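Facilities & Services | Newsletter Items
Search Werkidora... Go

Wooden Work Surfaces: Care, Booking and Winter Maintenance

The Facilities Office at Werkidora asks all users of the ground-floor workrooms to read the following notes before their next booking. They replace the sheet handed out with the spring newsletter.
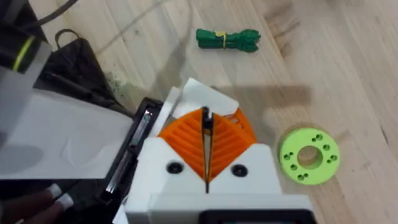
Over the past year the wooden work surfaces have been in steady demand from morning until the building closes, and the number of repair requests has risen with it. Most of the requests concern three kinds of damage: ring marks from cups, shallow cuts made by craft knives, and dull patches left by the wrong cleaning product. All three can be avoided, and the first two account for most of the time our staff spend with sandpaper.

The tops were finished with Ikwood hard oil when the workrooms were refitted. Oil keeps a pale surface looking like wood and allows a small area to be repaired without stripping the whole top. It also asks more of the people who use it than a lacquered surface would. Standing liquid should be wiped up at once with a dry cloth. Glue should be left to set and then lifted with the plastic scrapers kept in the drawer by the door; metal scrapers are no longer permitted. Spray cleaners, bleach, and abrasive pads should not be used in any circumstances. A damp cloth followed by a dry one is sufficient for daily cleaning, and users are asked to wipe along the grain.

Cutting must be done on a mat. Mats are available in two sizes from the Facilities counter and may be kept for the length of a booking. Anyone working with ink, dye, or paint should cover the full top with the gray paper on the wall roll and fold the paper inward when clearing up. Clamps may be used with a pad under each jaw. Heavy items should be lifted into place and lifted off again; sliding them marks the finish even when the base feels smooth to the hand.

Winter maintenance will be carried out in December under the supervision of Gangadharan Iyengar. Each top will be cleaned, sanded lightly, and given two thin coats of oil. Room 3 will be done first, and the remaining rooms will follow in order. A freshly oiled top needs 20 hours before anything may be placed on it, and a card will be left on each surface showing the time at which it may be used again. Please do not move the cards, including when the surface already feels dry.

Bookings affected by the work have been transferred to the Pai Room on the second floor wherever the equipment allows. Comfort Mahama has written to every group concerned. Groups that have not received a letter should assume that their booking stands as normal. Those who store materials under the work surfaces are asked to take them home or to label them and leave them on the corridor shelves before the work begins. Unlabeled boxes will be moved to the basement store and may be collected from there on request.

A word about cost. The budget for surface maintenance this year was $4000, and spending to the end of last month stood at $3903. The winter oil and sandpaper have already been bought and are included in that sum. There is very little left for unplanned repairs before the new budget opens, and minor damage reported from now on may have to wait. Damage that leaves a splintered or raised edge will still be dealt with on the day it is reported.

Reports should be made at the counter or by telephone at extension 3903, which by coincidence is also this year's spending figure and has already caused one misunderstanding in the accounts. Please give the room and describe where on the surface the mark is. It is helpful to know what caused it, as the treatment for a water mark differs from that for a heat mark. No charge is made to users for accidental damage that is reported promptly.

Ludmila Havlíček will again lead the short session on caring for oiled wood. It covers daily cleaning, the removal of fresh stains, and small repairs with fine paper and a cloth. The session takes place in the Hendolico Annex at 4:30 p.m., after the regular classes have ended, and is open to group leaders and to anyone who books a workroom more than once a month. Practice boards are provided. Participants should wear clothes they do not mind getting oil on. Places can be reserved with Kamala Gounder at the counter.

Used oil cloths must never be put in the wastebaskets. They can heat up as they dry and are to be placed in the lidded metal bin outside the cleaning closet.

Last updated: December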